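Speaker notes: Carpet tile in offices, what fails and why
Stamatia Kokkinos, 16 Jan 2022
Orville session, afternoon slot

Slide 1. Title

Introduce self. Tzavaras does flooring surveys and specification; we do not sell or lay carpet. State that up front, as the last speaker was from a supplier and people will assume.

Session runs forty minutes with questions at the end. Handout has the test references, so no need to copy them down.

Slide 2. Scope

Loop pile tile on raised access floor and on screed. No broadloom. No entrance matting, which is a separate talk. Stair nosings only if asked.

The material comes from the Milov survey. 248 offices, all visited at least once, second visits in July where the first report showed a defect. Over 100 of those had some complaint on record before we arrived. The complaint on record often named the wrong cause.

Slide 3. Joints

Most complaints are about joints. Occupants say the carpet is "lifting" or "coming apart". Three different conditions get that name:

Gap: tiles flat, space between edges.
Peak: two edges pushed up against each other.
Curl: corner or edge raised, neighbor still flat.

Stay on this slide until the room has the difference. Gap is a laying fault in most cases. Peak is usually moisture or a row laid too tight. Curl is either the backing or the storage conditions before laying. The remedies do not overlap. Gluing down a peaked joint makes the next joint peak.

Slide 4. Conditioning

Tiles need to reach the temperature and humidity of the room before laying. Open the cartons. Stacked cartons with the shrink wrap on do not condition, whatever the delivery date says.

At Esent the tiles were delivered on time and stayed wrapped in a loading bay until the morning they went down. Curl along the window side within one heating season. The laying record showed the correct number of days on site, and the installer was paid in full on the strength of it. Ask for a dated photo of the open cartons. Put that in the spec as a line item.

Slide 5. Pattern and direction

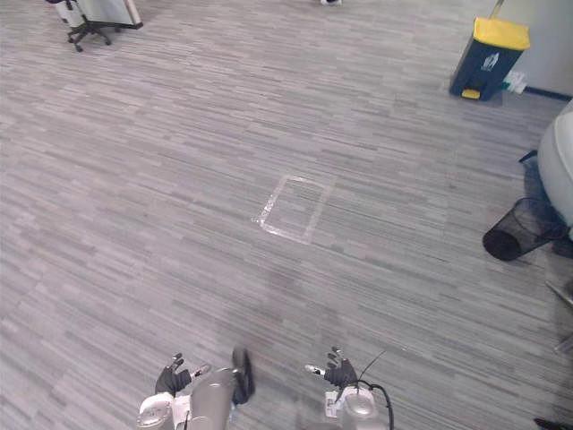 Pattern choice decides how much of the above gets noticed. Plain solid tiles laid in one direction show every joint, every replaced tile and every change in dye lot. Quarter-turn laying shows the grid on purpose, so small gaps read as part of it. Irregular streaks in several grays, like the short horizontal ones on this carpet, break up the edge lines, and a tile from a later batch is harder to pick out. Something as light as the pale tape outline stands out against it at once, and so will lint, paper scraps and plaster dust. A client who picks a mid-to-dark streaked gray to "hide dirt" should be told which dirt.

Point to make aloud: a busy pattern hides faults from the surveyor too. Use a low side light and a straightedge. Do not sign off from standing height.

Slide 6. Adhesive

Tackifier, full spread, not perimeter only. Perimeter-only is still quoted as standard by some fitters and it is the cheaper line on the bid. In our set, 71 offices had perimeter-only fixing. They account for most of the tile drift under rolling chairs.

Tackifier has to go clear before tiles are placed. Laid too early, it grabs and the tile cannot be released without damage to the backing. This defeats the purpose of buying tile.

On raised floor, offset the tile joints from the panel joints. If they line up, panel movement goes straight into the carpet joint. Skip the diagram if short of time; it is in the handout.

Slide 7. Cleaning

Hot water extraction on tile with open joints puts water under the backing. On a raised panel it reaches the panel edge. We found rust marks on panel edges at 9 offices, all with a monthly wet clean in the contract.

Recommend low-moisture encapsulation as routine, extraction once a year at most, with drying time written into the contract. Vacuuming frequency matters more than either. Grit at the base of the loop cuts the fiber, and no cleaning puts that back.

Slide 8. Spare stock

Five percent of the area, same dye lot, stored flat. Not on edge. Rotate spares into low-traffic areas at the second year so that the wear matches. Very few clients do this. Orville does, and their facilities people have agreed to take questions on how they track it.

Slide 9. Questions

Likely ones:
Recycled backing: no difference in curl that we could measure.
Underfloor heating: ask for the backing data sheet, keep surface temperature within it.
Vinyl plank next to tile: transition strip, always, even where heights match.

Collect the sign-in sheet. Spare handouts go on the table by the door.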